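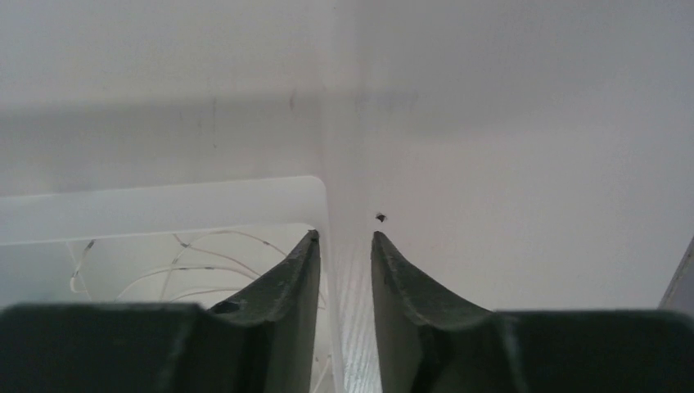

Dark green with pale scuffs along the ridges.

1/ Right, dark greens. I've been mixing them every evening since December and I have so much to say, so this is going to be a long one (sorry, and also not sorry).

2/ The first one that made me gasp was yellow and black. No blue anywhere near it! Put a dab of lemon yellow next to a dab of lamp black, drag one into the other and you get this lovely murky olive, like old wellies or the underside of an ivy leaf.

3/ Misaki Kaneko showed me that at the Wanomden evening class. She never uses green from the tube for hedges. She mixes three or four puddles before she starts and lets them run together on the paper, and the hedge looks like a hedge.

4/ My own hedges looked like broccoli for months. I've filled 9 sketchbook pages with nothing but small green squares and I love every one of them, even the ones that went the colour of pea soup.

5/ If you want a cold bottle green, try phthalo green with a touch of burnt sienna. A TOUCH. Phthalo will take over your palette, your water jar and your sleeve. I had a green thumbnail at my cousin's wedding. 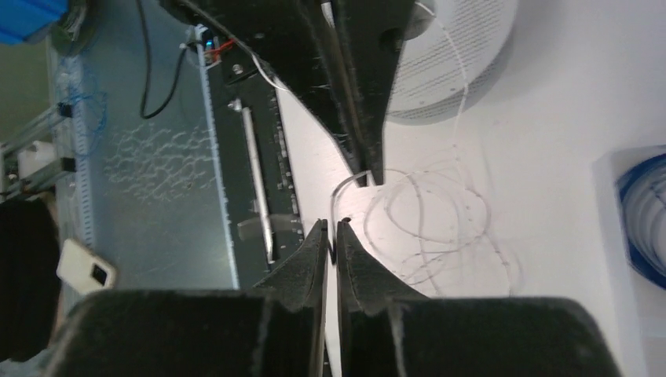
Matt black up close, lint and all.

6/ Which brings me to blacks, because past a certain point dark green and black are next-door neighbours. Phthalo green and alizarin crimson in the right balance give a black so deep you could fall into it. Tip it one way and it's a pine wood at dusk, tip it the other and it's a ripe damson.

7/ Onyekachi Babalola asked under my last thread whether you need expensive paper for this. For swatches, no! I use 200 gsm from a cheap pad and it cockles like mad. For a proper painting I'd go up to something heavier, and cotton if you can stretch to it.

8/ Something that helped me loads: let it dry before you judge it. Watercolour dries paler, and dark mixes drop the most. That rich black you were so proud of can be a sad grey by the time you've made tea. Go in stronger than feels sensible.

9/ And label your squares!! I have a whole page of gorgeous mossy greens and not a clue what's in them. Rodel Tagle writes his recipes on the back in pencil, back to front so they line up with the front. I am not that organised.

10/ Next up is greys, as soon as I've bought more ultramarine. Post me your favourite dark green recipe in the meantime and I'll swatch as many as I can fit on a page.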